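Week three in the simulation club

September 17, 2025

Since July I am going to the robotics club in Prullach, and I promised my sister to write down how it goes. So here is the third week.

Our team has the name Hiridine. We are four people, and only Sibusiso Dlamini had worked with robots before. The club does not own a real two-armed robot, so everything we do happens on the computer. For me this is good – when I make a mistake, nothing breaks and I press reset.

The task for the autumn round is called Semine. The robot must enter a room, go to the table, and take one thing from it without pushing the others down. It sounds easy. My first program made 20 tries and took the thing in none of them. After I corrected the height of the wrist it was 17 from 20, and I was so happy that I called my sister late in the evening.

Then Sibusiso changed the start position of the robot and my good number was gone. He explained to me that I had taught the arms one room from one side only. Now the rooms have different walls and furniture each time, and I must look through many camera views to find where the program gets confused. We have 764 of them saved.
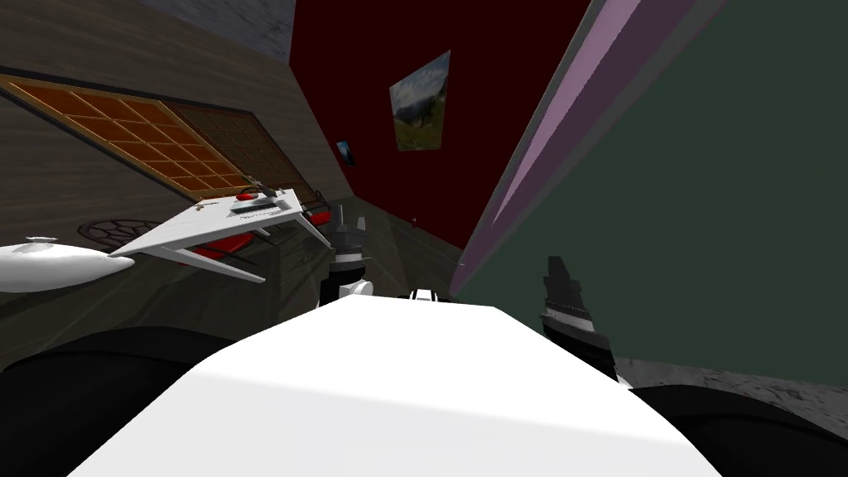 The horizon is the thing I still fight with. My code believed that the floor is always at the bottom and flat, and I wrote this in three different files, so I have to correct it in three different files. I wanted to finish on the same evening, but I was tired and I made it worse.

The other team, Swanepoel, uses a ready library for this part. We discussed if we should do the same. Sibusiso says yes, I say not yet, because I want to understand the math first. We will decide at the next meeting, and until then I have two files left to repair.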